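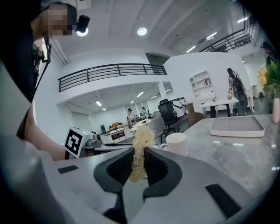

The rulebook at Prakska runs to two printed pages. It started in March at nine, and Naa Tetteh spent most of the spring cutting it down.

Tetteh runs data collection at the company, which records people doing ordinary table work with hand-held grippers so that robot arms can later be trained on the same tasks. The operators squeeze, lift, turn and set things down. What they record is only useful if everybody does it in a similar way, and for a long time they didn't.

"We had 1,007 recordings from the first round and we threw out 302," she says. "Most of those were fine to look at. Somebody had started moving before the cameras were in sync, or the marker on the gripper was covered by a sleeve."

The sleeve rule is now the first line on page one: forearms bare to the elbow on the working side. The second says the square marker must be wiped before each session and never touched during one. The third deals with the head camera. Its cable has to hang free across the body and clear of both hands, and the operator checks this standing up and again while leaning over the table.

Rodel Umali, who trains new operators, says the cable gets more people than anything else. "They check it standing straight. Then they reach forward and it swings into the jaws."

Soft materials take up half of page two. Hair, yarn and loose fiber behave badly in a gripper. A mug can be picked up the same way 800 times, but a tuft of wig hair has a different shape after every grasp. Prakska's rule is that fiber is combed out between takes, gripped near one end and held still for a moment before it is moved. Stray strands are cleared from the finger pads when a take ends. If any are caught in the joint, the tool is put down and the session stops until they are out.

There was an argument over that last point. Some operators wanted to pull strands free and keep going, and Umali was on their side at first. He changed his mind after a set of fingers began closing slightly off center – a fault that went through two days of recordings before anyone caught it.

The rules on surroundings are looser than a visitor might expect. Nekel, a smaller outfit that does similar work, records in curtained booths with the same lamp over every table. Prakska works in an open room, where people come and go and the furniture gets moved. Tetteh wants it that way. A robot trained against a blank wall may do poorly in a kitchen or an office, she says, and glossy tables with lights reflected in them are part of real life.

What she does insist on is consent. Anyone who may pass through a camera's view signs a form, and faces are blurred before a recording goes to a customer. The form can be withdrawn later, and the recordings are then pulled. Drargate, a customer that buys most of the fiber work, asked last year for unblurred footage and was turned down.

None of this is law. General safety standards for industrial robots were written with powered arms in mind, and a gripper squeezed by a person's own hand doesn't fit them very neatly. Prakska borrowed from lab practice, from film sets and from a checklist used at Rivera, the contract shop where Umali worked before. Tetteh has offered the two pages to other groups and has had a few sets of edits back, mostly about how long an operator should work without a break. Prakska's limit is 40 minutes. She expects it to come down in the next version.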